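Shop notebook > Suspension and steering

2025-10-24

Rear dampers on the wagon, continued from the September pages.

Suleiman wants to write up the Kaltineo top mounts as the cure for the clunk. I'm not signing that yet. What we have is one car that clunked, then had its mounts, bump stops and drop links all changed in the same afternoon, and now doesn't clunk. Any of the three could have done it. The old drop links went in the scrap bin before I got to put a pry bar on them, so we won't find out from this car.

Did the second wagon today and took it slower. Mounts only. Left the links and stops alone even though the stops look tired. Drove the back lane and the speed bumps by the bakery before and after, Eetu in the rear seat both times with the seat back folded so he could hear. Before: clunk on the left side, sharp edges only, nothing on long dips. After: still there. Eetu says it's quieter. Could be. He also knew which parts we had just fitted, and so did I.

Next step is drop links, left side first, nothing else touched.

Torque on the top nut. The Plomine sheet and the Kaltineo sheet don't agree, and the Plomine one looks copied from a front strut. I used the car maker's figure from the manual and put a paint mark on the nut. Please leave the mark alone so we can see if it moves. Final tightening on the lower bolt was done with the car's weight on the wheels. Helmi, the first wagon was tightened at full droop according to your page, so those bushings need loosening and setting again. Not a disaster, but the bushing sits twisted and I wouldn't judge ride height off it until it's done.

Ride height. Fistero claims their springs "settle fully" in 1000 km. Fine, maybe. The first wagon has done that distance and the rear is 8 mm lower than when we fitted them, with the left side 2 mm below the right. I don't know how much of that is spring and how much is the twisted bushings, or the fuel load, which we didn't write down. Measure again after the bushings are reset: hub center to arch lip, same patch of floor, full tank, tires at door-sticker pressure. Write the pressures on the page this time.

Thabiso asked whether the damper dyno printouts from Juntunen settle anything. Not for the noise. They show the pair are close to each other at the speeds tested, and the clunk is on small sharp hits where a loose joint would show up and a damper curve wouldn't. Sirkka offered to rerun them with the mounts attached. I'd take her up on it, but only after the links are done.

To do:
- left drop link, second wagon, then drive the same route
- reset lower bushings, first wagon (Helmi)
- keep ALL removed parts, tagged by side, until the page is closed
- ask Fistero what load they measure "settled" at

The customer with the first wagon is happy, by the way. He was also happy in September, when it clunked.
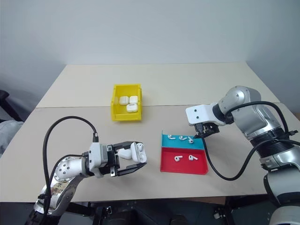
Yellow bin, three earbud cases.

Filed under: Dampers, Springs, Noise tracing
Back to top | Contact the workshop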